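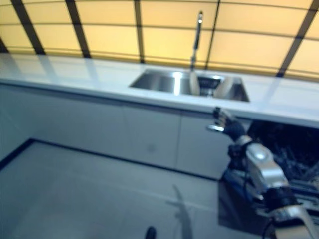 My first jar smelled like a pond and I nearly threw the whole idea out with it, one reader wrote to us in March, so please tell me what I did wrong! We love getting messages like that one, because a smelly first jar is almost a rite of passage and it is very fixable (look under "Why do my sprouts smell?" a little further down).

Pukateo Sprouts: Your Questions

We have had 57 questions through the contact form since we put up the beginner pages, and a lot of them overlap, so we've pulled the answers together here. If yours isn't covered, write to us. We like the odd ones best.

What do you mean by sprouts?

Seeds that have been soaked, drained and rinsed until they send out a little root and sometimes a pair of tiny leaves. You eat the whole thing. Microgreens are a different project - they grow on soil or a mat, they want light, and you snip off the tops with scissors. We do both, but this page is only about sprouts in jars and trays.

Which seeds should I start with?

Mung beans or green lentils! They are big, they are easy to drain, and they show you something happening almost right away. Lentils are ready in a few days and taste like fresh peas. Mung beans take a bit longer if you want the long, crunchy kind. Radish is a great next step if you like heat. Alfalfa is the one everybody pictures, but the seeds are so small that they slip through coarse mesh and clump at the bottom, so give yourself a couple of successes before you try it.

Are there any I should not sprout?

Yes, please read this one. Don't eat kidney beans raw, sprouted or not. They contain a natural toxin that sprouting doesn't get rid of, and they need a proper boil. Skip tomato, potato, eggplant and pepper seeds too, as the young plants aren't for eating. And never use seeds sold for planting in the garden, which may have been treated with things you don't want in a sandwich. Look for packets labeled for sprouting.

Where do you get your seeds?

Most of ours come from Manninen, who sell small bags and print the packing month on the back. Buy small bags wherever you shop. Old seed sprouts unevenly, and the ones that never wake up are the ones that go bad first.

How long do I soak them?

Overnight works for nearly everything. We give mung beans and chickpeas 12 hours and lentils a bit less. Small seeds like alfalfa, clover and radish are happy with an evening. Use plenty of cool water, far more than you think, because beans drink a surprising amount. Chia, flax and basil turn to jelly when they're wet and are no good in a jar. Save those for a tray.

How much seed goes in a jar?

Less than you want to put in! For a quart jar we use 2 tablespoons of small seed, and it fills up beautifully. Beans can go in a little more generously. A crowded jar can't breathe, and the middle gets warm and slimy while the outside still looks perfect.

Do I need special equipment?

No. A clean glass jar, a piece of cheesecloth and a rubber band will get you there. If you find you're sprouting every week, a mesh lid is a nice upgrade. We use the steel ones from Terkex, mostly for the reason that they go through the dishwasher and come out smiling. We also have a Diteo stacking tray, and it's lovely for lentils, though the bottom level always drains slower than the others and we've learned to leave it for last.

What does a normal day look like?

Fill the jar with cool water, swirl, pour it out through the mesh. Do it once more. Then prop the jar upside down at an angle in a bowl or dish rack so it keeps dripping and air can get in. Morning and evening is enough in most kitchens. In hot weather add a rinse in the middle of the day. 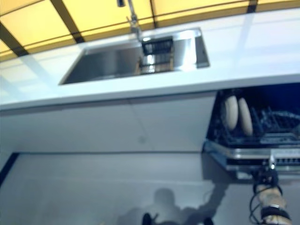
The draining matters even more than the rinsing. Give the jar a gentle shake, wait, then shake it again, and you'll be amazed how much water comes out the second time. Seeds sitting in a puddle will rot, and it only takes one lazy evening. If you are using a tray, tilt it for a minute before you put it back on the stack. Catch the rinse water in a pitcher if you have houseplants; ours get it every morning and seem perfectly pleased.

Do sprouts need light?

For the first few days, no. Keep them out of direct sun, which can cook a jar by lunchtime. For the leafy kinds, a day of soft window light at the end turns the leaves green, and that's such a pretty change to watch. Mung beans are better kept dark the whole way. Light makes them tougher and a touch bitter.

Why do my sprouts smell?

Fresh sprouts smell green and a little earthy, like a bag of peas. Sour, swampy or musty means something went wrong, and the whole jar should go in the compost. The usual causes are poor draining, too much seed, a warm spot next to the stove, or a lid that wasn't properly clean. Broccoli and radish are a special case - they're in the cabbage family and have a whiff of cabbage even when they're in top form. Rinse them and sniff again. If it's still bad after a rinse, let them go.

Help, there is white fuzz on everything!

Look closely before you panic. Radish, broccoli and some grains put out root hairs, very fine and white, and they stand up like fur all around each root just before rinsing time. Run cool water over them and they lie flat and seem to vanish. Mold is more like a cobweb, it stretches from one seed to the next, and it doesn't vanish when it's rinsed. Throw out a moldy batch, and scrub the jar with hot soapy water before you use it again.

Are homegrown sprouts safe?

We're big fans, and we still want you to know that raw sprouts carry some risk, homegrown ones included. Bacteria can be on or inside the dry seed, and the warm, damp jar that seeds enjoy suits bacteria as well. Rinsing doesn't remove them all. Anyone who is pregnant, very young, older, or has a weak immune system should eat sprouts cooked through or leave them out. Everyone else can bring the risk down with clean hands, clean jars and good seed, and by eating them fresh. Cooking is always the safer choice, and mung beans in a hot pan with ginger and a splash of soy are hardly a hardship.

How do I store them?

Wait several hours after the last rinse so they're dry to the touch. Put them in a box lined with a paper towel and keep them in the fridge. We keep ours at 39 degrees, and we try to finish a batch within a few days. Sprouts that have gone limp, brown or slippery are done.

Can I freeze them?

You can freeze mung and lentil sprouts for soups and stir-fries. They lose their crunch entirely. The leafy ones turn to mush, so eat those now!

Should I take the hulls off?

Only if they bother you. Put the finished sprouts in a big bowl of water, stir with your fingers, and most of the hulls will float up or sink to the bottom, depending on the seed. Mung hulls are soft and we leave them on. Radish hulls we do skim, as they hold water and shorten the life of the batch in the fridge.

Half my seeds did nothing. Is that normal?

A few sleepers in every jar, yes. Half, no. Old seed is the first suspect, then split or damaged beans (whole green lentils will sprout, the split red ones from the soup aisle won't), then water that was too hot at the soaking stage. Pick out the hard ones before you eat, especially with mung beans. They are tough on teeth.

Can kids do this?

They're brilliant at it. Give each child a jar with their name on it and put them in charge of the evening rinse, with an adult checking the draining. Cook what they grow before they eat it if they're little. Lentils are the best choice for impatient growers, and the tails show up fast enough to be reported at breakfast.

What are you growing at the moment?

Fenugreek, which smells like maple syrup and curry at the same time, and a second go at sunflower after the first one went brown on us. The sunflower notes will go up on the tray page when we have a batch we're proud of.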